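The Gorkum Number

The paper said 31 out of 31, and Ekaette Bashir had read that line so many times on the train that she could see it with her eyes shut.

"You don't believe us," said the young man from Drultel. He had met her at the door with a visitor's badge and a coffee she hadn't asked for.

"I'm paid to read the appendix," she said. "Your appendix is two pages."

The method was called Dekari. You let the arm practise on 4000 computers that didn't exist, all of them inside a simulator, and then you gave it a real one and it put the memory in. That was the claim, at any rate. The grant people in Gorkum wanted to know whether to pay for another year of it, and they had sent her because she was rude and did not mind trains.

"Which real one?" she asked.

"Sorry?"

"The paper says a real computer. It doesn't say how many."

He looked at his shoes. "The trials were all on the one case."

"In the same place on the table?"

"Up to seven millimetres either way."

She wrote that down. Seven millimetres was less than the width of her pen. Her mother, who was eighty and could not tell a hard drive from a toaster, would have managed it too if someone had put the thing down in the same spot every time.

"And the part? Where does it pick the part up from?"

"The holder."

"Always the holder?"

"It has to start somewhere," he said, with a bit of heat, and she liked him slightly better for it.

He took her through to the bench. 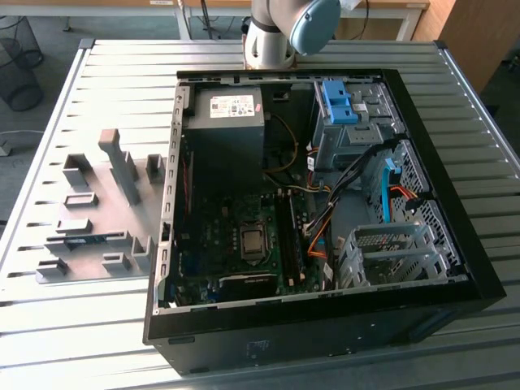
The bench at Drultel, Thursday, with the case open and the holders to its left.

She walked round it once. Everything had its slot. Tiêu, the older program they had beaten in the paper, had never been given holders at all, she remembered. That was in a footnote, in very small type.

"Could you turn the case a little?" she said.

"How much is a little?"

"As much as I'd turn it if I'd knocked it with my hip."

He glanced back at the door as though somebody might come in and forbid it. Then he put both hands on the steel and shifted it, and went to the keyboard, and stopped.

"It wasn't trained for this," he said.

"I know. Did you ever try it?"

He took a long time to answer. Down the corridor a phone rang and went on ringing.

"In September," he said. "We didn't put those in."

Ekaette pulled out the other chair, sat down and found a clean page.

"Start with September, then," she said.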